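Arts & Culture | Music

The Long Way Around to a First Record

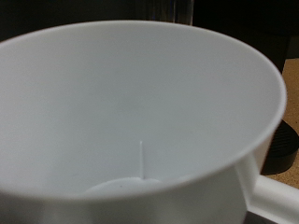

A white plastic pour-over dripper.

By the time Salamatu Garba gets through her second cup of the morning she has usually hummed whatever she's working on all the way through, start to finish, and decided whether she still likes it. Most mornings she does. Some mornings she goes back to the piano and pulls the bridge apart again, and her neighbors, who have been hearing that bridge through the wall since November, are very patient about it.

Garba is a pianist and composer, and if you have spent any time in the small listening rooms on this side of the river you have probably heard her without knowing her name. She played behind other people for 18 years. She played weddings, funerals, a dinner cruise that she would like me to say as little as possible about, and a long run of Thursday nights at Lawal, the supper club with the low ceiling and the good catfish, where she was hired to fill in for one week and simply kept coming back.

"I liked being the person nobody was looking at," she told me, laughing, when I went over to her apartment to hear some of the new music. "You can take chances back there. If it goes wrong, the singer gets the blame!"

What finally got her out front was a tune called "Drirnetti," which is also the name of the record she is putting out on the Pesell label this season. It's a made-up word, something her little brother used to shout when he jumped off the porch steps, and the tune has a bit of that in it, a rolling left hand and then a sudden leap up to a place you didn't expect to land. She wrote it as a warm-up exercise and played it between sets for years without giving it a name or thinking of it as a piece of music that anyone might want to own.

Then a bass player she works with entered it in a songwriting competition on her behalf (he did tell her, though only after he'd mailed the form) and it placed as a finalist. Nothing enormous came of that. She got a certificate and a nice letter, and a few radio hosts wrote to ask if there was a recording. There wasn't, and she found she was embarrassed to keep saying so.

The record was made in 5 days at Likham, a studio in what used to be a shoe repair shop, where the piano is an old upright that has been worked on so many times Garba says it has opinions. She brought in a bassist, a drummer who mostly uses brushes, and a clarinet for two of the tunes. They played in one room with the doors open between takes, and on the slow number, "Back Stairs," you can hear a truck going by if you listen closely near the end. They talked about doing it over and then everybody went out for lunch instead, and after lunch they liked the truck.

I've had an early copy for a few weeks now and I keep going back to the middle of it, where three quiet pieces run together almost without a break. The first is all chords, church chords really, the kind she grew up with. The second picks up a little swing. By the third the clarinet has come in and is wandering around on top of everything like somebody looking for their keys, and it's just lovely, it really is.

Pesell is pressing 1,000 copies on vinyl to begin with, and there will be a release show at Lawal, which seats 114 if the corner tables are pushed in. Garba has asked the kitchen to keep the catfish on the menu that night. She plans to play the whole record in order, take a break, and then play whatever people call out, as she did for all those years between sets.

She is already writing the next one. There's a waltz that isn't behaving, and a fast tune she thinks might need a trumpet, though she hasn't found the right trumpet player yet and would be glad to hear from one.

Filed under: Jazz, Local Artists, New Releases
27 shares | 6 comments

Contact Us | Advertise | All rights reserved | Back to top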